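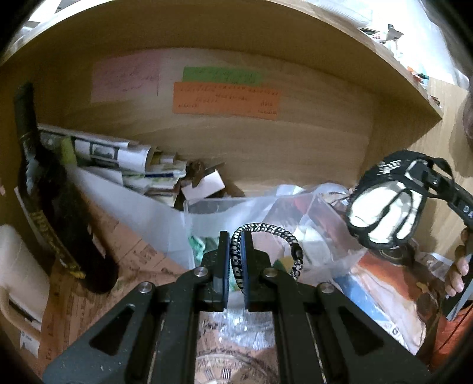

Notes at the back of the cabinet, with a black and white braided cord in front.

About Flullberg

Flullberg is a small repair and alteration workshop for bags, straps, coats and other things people carry or wear every day. We have four people and 449 jobs on the books from our last full year. We mention the number because most pages like this one say "thousands of happy customers", and we have never worked out how anyone would check that.

If you have read a few of these pages you will know how they go. A founder had a dream. A grandmother had a sewing box. There was a kitchen table. We did start in a kitchen, as it happens, but it was a rented one with poor light and we left as soon as we could afford to. Hjalti Vigfúsdóttir had spent years in the returns department of a luggage seller, where bags with one broken zip were written off whole, and she thought the sums looked wrong. Halldóra Kirkegaard, who had trained as a saddler, thought the sums were probably right and that repair would never pay. They opened the workshop together anyway and still disagree about it.

What we do

We replace zips, linings, handles and straps. We restitch seams. We take coats in and let them out, within reason. We do some leather work, mostly edges and fastenings. We don't clean things, and we don't dye them, having tried it one November and paid for two jackets.

We will sometimes tell you not to bother. A cheap rucksack whose coating has started to peel on the inside will go on peeling whatever we do to the zip, and we would sooner say so at the counter than take your money for it. Edem Owusu does most of the first assessments and is known for being blunt. Please don't take it personally.

On being green

We are often asked to describe ourselves as sustainable. We've never been comfortable with the word. Mending a bag you already own very likely does less harm than buying another one, but that depends on how long the mended bag lasts and whether you go out and buy the other one regardless. Plenty of people do. We have no figures on this and we are wary of firms our size that claim to have them. A consultant once offered us a badge for the website in return for a yearly fee and a form. The form had 3 questions. We didn't take the badge.

What we can tell you is that we keep usable offcuts and buckles and offer them to customers at cost, and that the rest goes in the bin like everybody else's.

Prices and promises

Every job is quoted before we start. If it turns out harder than we thought, the quote stands, unless we find something hidden inside a lining, in which case we ring you. Stitching is guaranteed for 200 days of normal use. We used to say "for life" until Halldóra asked whose.

We have no loyalty scheme. Eldana Adugna, who looks after bookings and accounts, did look into one and found that our regulars come back when something breaks, and that a stamp card was unlikely to make things break sooner.

People

Hjalti Vigfúsdóttir — coats, fitting, and anything with a difficult zip
Halldóra Kirkegaard — leather, straps and handles
Edem Owusu — assessments, linings, machine work
Eldana Adugna — bookings, accounts and the phone

Þórey Bundgaard taught us all how to set a pocket properly and has since retired. She comes in now and then to look at the pockets.

Getting in touch

Phone or call in. Email is answered, though slowly, and a photo of the damage rarely tells us enough to give a price. Parcels are accepted if you put your name inside the bag as well as on the box. Unclaimed work is kept for 4 months, and after that we write to you once before we pass it on.

Page last changed 2025-09-28.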